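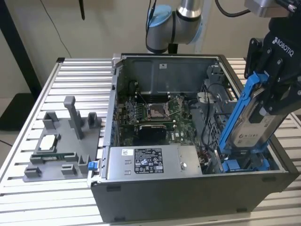

Zinash Alemayehu wrote in after the last newsletter to ask whether the arm is going to take over the whole teardown bench, and if so, could we please say so now and not in the spring. Fair enough, Zinash! I work that bench at Trarnwood four days a week, so I asked the same thing in June (a bit louder).

The short answer I got is no. The longer one is that the arm gets the pulling and placing, the stuff that wrecks your thumbs, and we keep the parts where you have to look at a machine and decide something. Is this board worth saving? Is that cable going to snag? Our last pickup was 64 desktops from one office, and I swear every single one had its cables tucked a different way. The arm does not love that. I don't love it either, but I can just move the cable.

What's changed for me so far is mostly my hands. I used to go home on a heavy day and not want to open a jar. Now I do a lot more checking and a lot less yanking, and I've had to learn the teach screen, which I was dreading. Gebremedhin Kahsay sat with me for two afternoons until I quit hitting the wrong button (mostly). 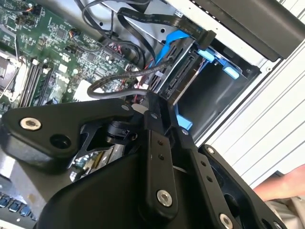 The drives are where I still stay close. They have to be logged before they go anywhere, and I'd like a person's eyes on that for as long as they'll let us. Shivam Sengar and I have asked for it in writing, and we have a yes by email, so I'm counting that.

The thing I do miss is the talking. With two of us on a machine you chat all shift, and now you're kind of half listening for the arm. Obsa Abdella wants to try swapping stations at lunch so no one gets stuck alone with it all day, and I'm all for it. We start that on Monday. If you'd like a turn on the teach screen before then, come find me at the bench, or put your name on the sheet by the time clock.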